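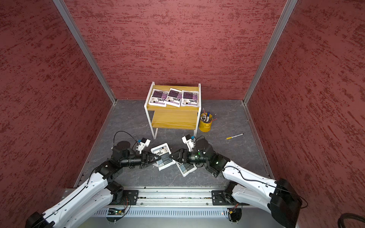
Every few months somebody tells me the chores are about to be taken off my hands. I run the stock side of a small shop, I have two kids, and I would love it to be true. So when Stenditz offered to let me spend two days with the Fortin, their two-armed bench setup for "light tidying and restocking," I said yes and brought my bad attitude with me.

The job sounds like nothing. There are flat packets on the floor and packets on a small two-tier table, and the arms are supposed to deal with them. My seven-year-old would do it for a cookie. But flat, slippery packaging is exactly where I expect a two-finger gripper to struggle. You and I slide a fingernail under the edge without thinking. A gripper has to find that edge first, and if two packets overlap it has to work out which one it's holding.

Let me be fair about the hardware. The arms are solid, the cameras sit right at the wrists where they can see what the fingers are doing, and having both arms on one rail makes sense for a bench. I have no complaint about the build.

My complaint is with the word "household" in the brochure. My house doesn't have mottled dark red walls and a clear gray floor. It has a rug, a dog, and a table nobody has seen the top of since July. Keeping everything within arm's length of a fixed rail is a very large favor to the machine, and I'd like to see that said somewhere other than page 18 of the manual.

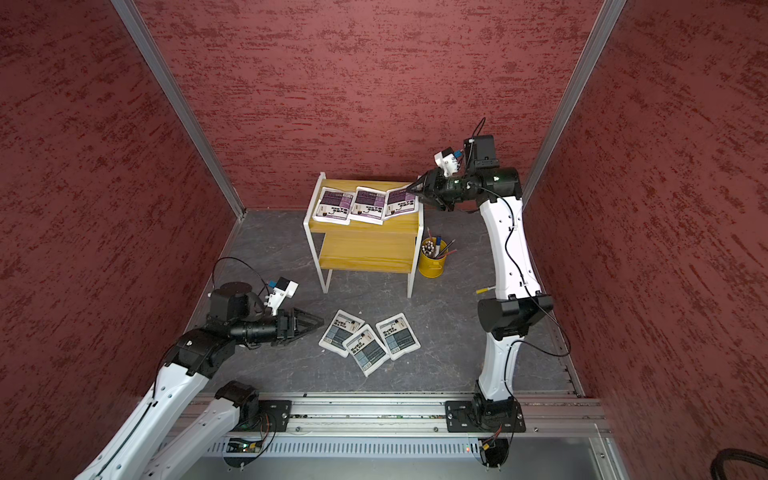
Review by Sofia Coelho | 29/11/2024

The shop-floor claim is a little stronger. A packing bench at least stays where you put it, and the items are mostly the same from one shift to the next. I-seul Na, who handled my visit for Stenditz, was straight with me that each new kind of package means more setup work. I asked how much more. She said it depends on the package, and I believe her, but I can't put that in a budget.

I also asked about the lower shelf. Reaching in under a top shelf is half of what restocking is, and I came away without an answer I liked.

Would I buy one? No. Would I look again in 2 years? Sure, if they bring it to my stockroom in Femasdale and let me choose the mess.

Rating: 2 out of 5

Contact us | Copyright Zoretska Reviews | Back to top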